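Cooperativa de consumo Litau - acta de la reunión de almacén, enero
Empezamos a las 17:14, faltan dos personas, avisaron. Toma nota Ákos Erdős.

1. Pesado de legumbres a granel
Se revisa el puesto de pesar: báscula blanca de cocina, bol azul verdoso, mesa de madera. Judía roja pequeña.

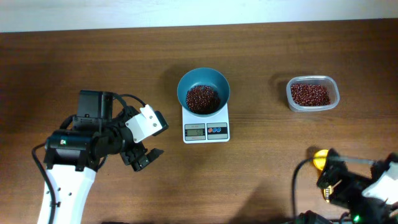
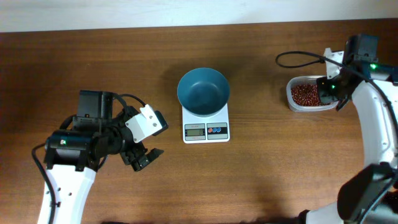 Acordado: poner el bol, tara, y luego echar. Quien abra turno comprueba que marca cero. Varias quejas de bolsas cortas de peso en el pedido de Almont - se repasan antes de salir. Pilas de repuesto en el cajon, comprar más.
Bolsas de hasta 5 kg para los socios, más grandes no, se rompen.

2. Envases
Los de plástico transparente se quedan para la judía. Etiqueta con fecha de llenado, en el lateral, no en la tapa (se cambian las tapas y luego no hay quien se aclare). Lavar y secar bien antes de rellenar.

3. Proveedores
Szekeres sube el precio de la lenteja. Pedir presupuesto a Userura tambíen, Ákos escribe. La judía se mantiene igual de momento.

4. Turnos
Falta gente por la tarde. Se cuelga la hoja en la puerta, dos por turno mínimo.

5. Ruegos y preguntas
La llave del armario sigue sin aparecer. Hacer copia.
Pendiente para la próxima: estantería nueva, medidas.

Se cierra a las 18:30.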